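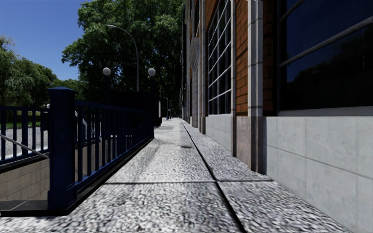 Marty Ekenier
Walks organiser and keeper of the inbox, Zeltia Walking Club

Frequently asked questions
Last updated November 25, 2021

We get the same questions most weeks, usually late on the night before a walk. Please read this page first. If your answer is missing, write to us, and if it is on here and you write anyway, you will be sent a link to it.

What is the Zeltia Walking Club?

A town walking club. We meet on Sunday mornings and walk through streets, squares, canal paths and the odd car park that turns out to be a right of way. There are no hills to speak of. People who want hills are well served elsewhere and have the trousers to prove it.

Do I have to join before I come along?

No. Your first two walks are free. After that membership is £20 a year, which pays for the insurance, the website and the printing of a newsletter that most members say they read.

How far do you go?

The Short is an hour and a half with a stop. The Long is up to four hours with two stops, one of which has cake. Distances are on the programme, and they were measured by someone with a map and a piece of string, so allow for corners.

How fast do you go?

At the speed of conversation. If you can walk and complain at the same time, you will keep up. We have a leader at the front and a back marker behind, and you are asked to stay between them. Overtaking the leader is permitted only if you know the way, and experience suggests you don't.

What should I wear on my feet?

Shoes you have already worn. Every October somebody arrives in a new pair of boots built for the Himalayas and goes home on the bus from the second crossroads. Pavement is hard and flat, and cushioning matters far more than grip. Trainers are fine. So are old leather lace-ups. Sandals are between you and your toes. 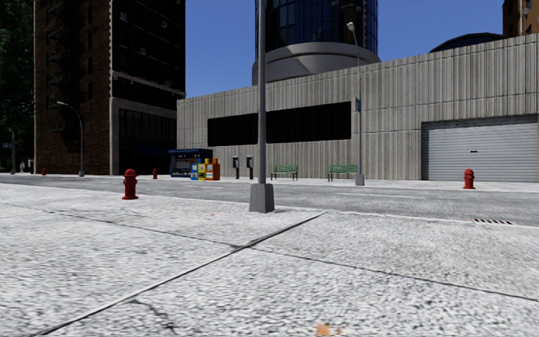

Socks deserve more thought than people give them. Bring a spare pair on the Long and change at the first stop. You will feel smug for the rest of the day.

My tracker says I need 10,000 steps. Will I get them?

On the Long, very likely. On the Short, no, though one member gets an extra 3,000 by walking round the café while everyone else is queuing. We ask that steps be discussed at the end of the walk, briefly.

Can I bring my dog?

Yes, on a lead, on the Short only. One dog per person. The club holds no opinion on whether your dog is friendly and would rather not hear yours.

Can I bring my children?

Yes, and you have to keep them. Under-16s need an adult with them throughout. Pushchairs can manage any walk marked "step-free" on the programme. Routes without that mark have steps, including the one at Ellex Wharf that people keep telling us has only a few. It has 89.

What happens if it rains?

We walk. We have called off for ice, for a gale, and once for a burst water main. Drizzle is considered part of the subscription. If a walk is off, a notice goes on the front page of this site by eight in the morning. No notice means we are going, and ringing to ask whether we are really going will not alter the weather.

Are there toilets?

At the start and at every stop. In between there are whatever the council has seen fit to leave open, and we wouldn't plan a morning on it.

How do you cross the road?

At crossings, when the man is green, all of us — including those who have lived here for forty years and know the lights. A group of walkers strung out on both sides of a dual carriageway takes a long time to put back together. If the lights change halfway through the group, the front half waits.

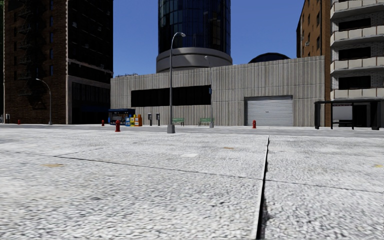

Please wait well back from the kerb, too, and leave a gap wide enough for other people to get by. We are a club, but to anyone trying to catch a bus we are an obstruction.

Can I suggest a route?

Please do. Walk it yourself first, then send the start, the finish and where the café is. Suggestions with no café are filed separately.

Can I leave early?

Yes, but tell the back marker. We once spent a good while searching a shopping arcade for a man who was at home eating his lunch.

How do I stop getting the newsletter?

Reply with the word STOP. It goes to 400 addresses, and the list is updated once a month, so you may receive one more. You are welcome to ignore it in the traditional way.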